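14 shares
2 comments

I put off replacing our toaster for way too long. The old one only browned one side (always the left!), and my husband kept saying it had character. So when the Planik two-slot went on sale I finally grabbed it, and I've been making toast with it pretty much every morning since May, so I think I can give you a fair review now.

First thing, the size. Our counter is packed. Between the French press, the big stainless steel thing that doubles as a towel shelf, and all the storage containers I keep swearing I'll sort through, there isn't much room left, and I was sure I'd have to move something to the pantry. Nope! It tucks in at an angle and I can still get to everything. I went with dark gray and I love it next to the mosaic tile. It has a matte top too, so fingerprints don't drive me up the wall.
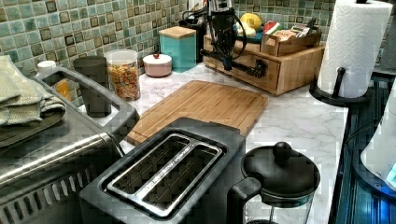 Page last changed: December 9, 2022

Now the toast. The slots are long, so slices from the bakery loaf go in without me squishing the ends, and both sides come out the same color (finally). I keep it on 2 for sandwich bread and go a little higher for the seedy stuff. Bagels are okay, not amazing. If you cut them thick you'll be fishing them out with wooden tongs, so unplug it first, please.

What don't I like? The shiny metal around the slots shows every crumb and smear, and I wipe it way more often than I'd planned. The cord is also on the short side, so measure before you fall in love. And the beep when it's done is LOUD. My friend Ginevra bought the Surncombe one instead and hers just pops up quietly, and I'm a bit jealous of that.

Still, I'd buy it again, and my sister is getting one for her new apartment. She wants the cream one.

2 comments | 14 shares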